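Reading Room > Stories > Short Fiction

The Second Gripper
By Ryan Bramwell
January

Print this story | E-mail this story

Liudmyla Kuzmenko had tried 183 grips before lunch and she was still grinning.

"Again," she said. "Swap hands. Penley on the left this time."

Haworth swapped. He was new enough at Borinard to be a bit frightened of the grippers, which had cost more than his car, and he held the Penley the way you hold someone else's baby. It was a lovely thing all the same. You squeezed the handle and the jaws came together with a small soft click, and you felt the click right up in your elbow. He had told his mother about that click on the phone. She had asked whether he was eating properly.

The Flumolari was the other one, and the Flumolari was the one Liudmyla loved. She had loved it since the crate came open. It had a longer squeeze and no click at all, just a sort of leaning-in, and she said it was like shaking hands with somebody who was listening to you. The Penley was like shaking hands with a bank manager.

"You can't write that in the report," said Haworth.

"I can write it in the margin!"

The rules were simple enough. Same object, same spot, one person, thirty seconds. Pinch it, lift it if you could, let it go, and say out loud a number from one to eight for how sure your fingers had felt. The cameras took down everything else. By the end of the month they would have 2628 grips, and somebody upstairs would pick which design went on the arms, and Liudmyla did not trust upstairs an inch.

They had done the mugs and the sponges and the bag of rice (the rice had been a wonderful hour, she wanted to do the rice again). Now it was the turn of the big black drum, which everybody had been putting off.

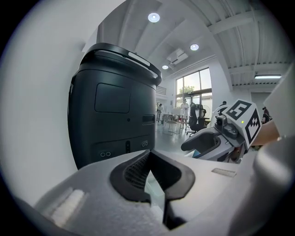 The black drum, with both grippers up and the window bright behind.

"There's nowhere to get hold of it," Haworth said.

"There's the rim. There's that slot on the side. There's always somewhere, come on, look at it properly!"

He looked at it properly. It stood there with its round shoulders, taking no interest in him. He brought the Penley in low and tried the slot, and the jaw skated off. He tried the rim and got it, click, and held it for as long as it takes to breathe in, and then it slid away from him.

"Three," he said. "No. Two."

"My go."

She went in from the right with the Flumolari and she didn't hurry. She let the jaw find the rim and lean, and lean a bit more, and Haworth saw her shoulders drop as though she'd sat down in a warm bath.

"Seven," she whispered.

"You always say seven."

"Then you do it. Here. Take it, take it!"

So he took it. It was heavier than the Penley and it sat further back in his palm. He shut his eyes, which was against the rules, and squeezed, and the thing leaned in for him as well. He could feel the edge of the rim through it, the whole curve, plain as running a thumb round a plate. When he opened his eyes Liudmyla was watching him with her hands clasped under her chin.

He thought about his mother, and how on earth he was going to explain this one.

"Well?" she said. "Say your number."

"Can I have another go first?" said Haworth.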